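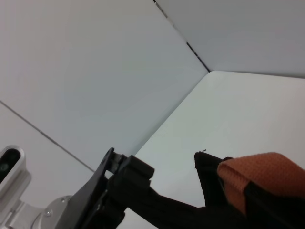
*Page last changed: Fri 18 July*

## Week 3: Grain, bias and why cloth stretches where it does

Notes by Hina Sandhu. Bring scissors, a ruler and whatever scraps you have at home.

Last week was yarn. This week we put yarns together, and it's my favourite week of the course, as a flat piece of plain weave does far more interesting things than it has any right to!

### Warp and weft

Warp yarns run the length of the loom and are held under tension the whole time the cloth is being made. Weft yarns travel across, over and under. That one difference in treatment explains a lot:

- Warp yarns are usually stronger and more tightly twisted, having to survive the loom.
- Cloth usually stretches least along the warp and a touch more along the weft.
- The selvedge (the firm edge where the weft turns back) runs parallel to the warp. If you have a selvedge, you have your grain line.

No selvedge? Pull the scrap gently in each direction and feel for the one that gives least. Then fray a centimetre off two edges next to each other and look at the yarns. Straighter ones are usually warp, wavier ones usually weft. It's a good guess and you'll get better at it very quickly.

### The bias

Now pull the same scrap corner to corner. Lovely, isn't it? The yarns themselves have hardly stretched. What has changed is the angle between them: each little square in the weave has leaned over into a diamond. The cloth gets longer one way and narrower the other, and when you let go it mostly comes back.

True bias is 45 degrees to the grain. Bias binding goes round a curved neckline without puckering for exactly this reason, and a bias skirt should hang overnight before you level the hem. Some of mine have dropped several centimetres by morning (silk crepe is a terror for it).

### Where grain matters in use

Clothes get all the attention, but anything that carries a load needs the same thinking. Put the weight along the straight grain and the yarns take it directly. Put it across the bias and the whole piece slumps. Handles are the clearest case: webbing is woven narrow, with its warp running the full length of the strap, so the pull goes straight down the yarns.
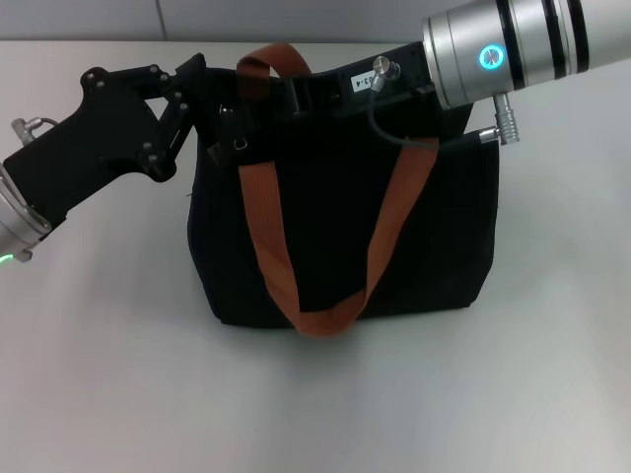 *Fig. 2. Black fabric tote with a burnt-orange webbing handle.*

Seams need a thought too. A strong strap sewn to a weak panel just moves the trouble to the stitching. A box of stitches with a cross through it spreads the pull over a wider patch, and a second layer of cloth behind it helps again.

### Reading the sample cards

The Olville cards have a number in the top corner. On the polyester cards it's the denier, meaning the weight in grams of 9000 metres of yarn. Card 600 is therefore a 600 denier yarn, and card 900 is noticeably coarser; run your thumbnail over both and listen. The cotton cards, 440 and 732, use the mill's own stock numbers, so please don't compare them with the polyester ones. I did in my first year of teaching and confused a whole room.

### To do in class

1. Cut three strips from one scrap, all the same size: one on the warp, one on the weft, one on true bias.
2. Mark a 10 cm length on each in pencil.
3. Hang the same weight from each and measure again.
4. Tape the strips into your workbook with the results beside them.

Noreen Bukhari has the weights and spare rulers. Keep the bias strip flat when you cut it, it will wriggle!

### Before next week

Find one thing at home cut on the bias that isn't a garment, and sketch it with an arrow for the grain. Twill is next, so wear your jeans.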